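Home Posts Replies Media

Halima Abubakar
Clearing out the craft cupboard at Lilstead before the kids' club starts back in May, so you're all getting a thread. Sorry in advance!

The bottom shelf was 13 tubs with no labels. One of them was just lids (none of them fit anything, I tried).

Found 2 bags of the Holwood beads I swore we'd used up. Whoever bet me a coffee on that, I owe you one.

Next up, plastic cups. We use them for paint water, glue, beans, everything, and I've got 32 on the list. I want every one of them out where I can see it before it goes back in a box.
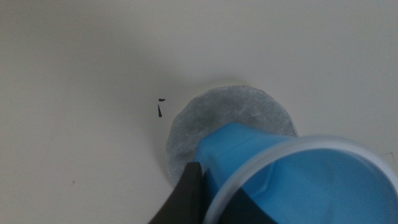 Blue cup on its side, gray disc behind it.

I love this blue so much. It's got those molded ridges down by the base that little hands can hang on to, and it's easy to spot when somebody leaves one behind the radiator!

The flat gray rounds are going in their own envelope. Last term they went in with the sugar paper and got squashed, and I spent a whole lunch break flattening them under the Admasu atlas.

If you've got the same kind of cupboard: stack the cups by color, rims up, and don't go more than ten high. Mine fell over at eleven.

Stopping for tea. Top shelf tonight, after 7, if I can find the step stool. Does anybody want a jar of odd buttons?

More from Halima
Marnness beach finds, part 2
How I store wet paintings
Glue that peels off a table
Bean bags from old curtains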